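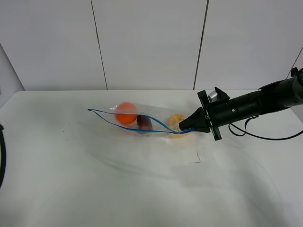 My sister-in-law swears a bustle is just a hook and a prayer, and after three weddings in her family I can see how she got there. I still think it deserves a proper entry, so I've written one for this bridal wiki of ours.

Bustle (wedding gown)

A bustle is the way the train of a wedding gown gets lifted and fastened up after the ceremony so the bride can walk, dance and go to the bathroom without dragging a yard of satin behind her. The same word also means the padded frame women wore under their skirts in the 1800s, but that has its own page and I'm leaving it alone here!

Types

There are 2 main families. In the American bustle (also called an over-bustle) the train is picked up and hooked onto the outside of the skirt, usually with tiny buttons and loops near the waist. In the French bustle (under-bustle) the fabric is tucked beneath itself and tied with ribbons, which are often numbered or color coded so whoever is crawling around under there can match them up. I had a French one with 5 pairs of ribbons and loved how soft it looked from the back. The ballroom bustle hides the train completely, so the gown looks like it never had one, and it tends to need the most points of all.

Fitting

Most gowns don't come with a bustle. The seamstress adds it at the last fitting, once the hem is done, and you need to bring your real shoes (mine were in a box at my mother's, so back I went in September). Heavy beaded trains need more points than plain crepe. Lace usually hides the buttons well, while smooth satin shows everything.

Cost

Prices are all over the place. The shop I used, Drusard, put it on the alterations bill as its own line, and Alberg across town folded it into the hem. Ask before you sign.

On the day

Bring safety pins and a crochet hook for the loops. Have somebody film the seamstress doing it, too.

Last edited 7th August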